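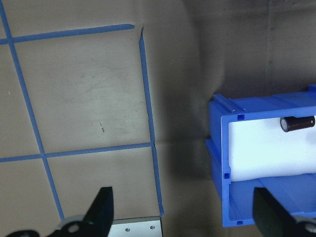
Keyvan Ahmadpour wants to know why the tape gets its own line on the checklist when the emergency stop only gets one too. Fair question, and he sent it to the whole cell team, so I'm answering it in the checklist where everybody will see it. The e-stop either works or we go home. The tape is what people argue about, and arguments need somewhere to live.

# Pick cell walkthrough, parts bench

November 2021
Checked by: Sveva Guerra
Marks: OK / FIX / ASK

I did this one slowly, with the arm powered down for the first part and at reduced speed for the rest. Comments are mine unless I say so.

## Before power

- **Emergency stop pressed, released, reset from the panel - OK.** Did it twice. The reset takes a deliberate push on the panel, so letting go of the button doesn't wake anything up, and I'd like it to stay that way.
- **Lockout tag on the hook - FIX.** The hook is there. The tag is in somebody's drawer. Please put it back, no questions asked!
- **Cables clear of the elbow and wrist - OK.** I moved the arm through its reach by hand and nothing pulled. One of the cable ties near the base is brittle, so I swapped it while I was down there.
- **Fingers tight in their brackets - OK.** Checked both sides with the small torque driver. If you find one loose, don't just snug it up and carry on. Write it down, redo the finger alignment, and then run.

## Bench and work area

- **Tape lines down and readable - OK, with a grumble.** Blue painter's tape, put on by hand, and it looks it. The lines cross where they need to but they aren't square to anything, and one of them has a torn tip that has started to curl. That's allowed. The tape is for people, so we know which cell we're talking about when somebody yells across the room. Nobody should be teaching positions off it. If you want real coordinates, use the calibration routine.
- **Curled ends pressed down or trimmed - FIX.** See above. A fingertip coming in low can catch a loose end and drag it along, and then you've got tape on the gripper and a very confusing afternoon.
- **Surface clean - ASK.** There are gray smudges and scuffs on the tan top, plus one small dark mark in the big open cell. I couldn't tell if that one is a scratch or a speck of something. Carmela Parisi thinks scuffs should be logged by date so we can spot a finger that's touching down too hard. I like the idea, I just don't want to be the one drawing the map.
- **Metal plate flat, screws seated - OK.** I ran a thumb over the two screws and neither one stands proud.

## Crate and parts

- **Crate on its side of the line - OK.** Blue crate, open side toward the bench. There's a decent gap between it and the long tape line and I'd keep it, partly for the fingers and partly for mine.
- **Foam seated - OK.** The lower edge of the block is a bit wavy. Fine for now. When it starts to lift, replace it, and please don't stuff a second piece under it (Barbieri shift, I'm looking at you).
- **Loose components treated as charged until measured - OK.** We had an electrolytic capacitor lying on the foam. My rule is meter first, hand second, every time, even for a small one. Wajid Hayat asked if that's overkill for our sizes. Maybe it is! I still want the habit, and the meter is right there.
- **Part fully supported - ASK.** A cylinder on its side can roll. I'd like a shallow groove cut in the foam. Wajid has offered to try one with the Gomivent cutter.

## Running

- **Reduced speed for the first 5 picks after any change - OK.** A change means new foam, new fingers, a moved crate, anything.
- **Hands out of the gap between the fingers - OK.** Spread fingers look harmless. Grip force is set to 135 on our scale, and you'd notice it.
- **Lights even over the crate - FIX.** The bench side is bright and there's a broad shadow on the surface next to the crate. Fiorella Dal Bello has a spare lamp on a clamp. Mount it, then recheck the camera settings before going back to full speed.

## Still open

- Lockout tag: whoever has it
- Tape end: me, Monday
- Foam groove: Wajid
- Lamp: Fiorella
- Scuff log: needs an owner - Keyvan, since you're reading this so closely?

Next full walkthrough is in March. Tape check stays on the weekly sheet.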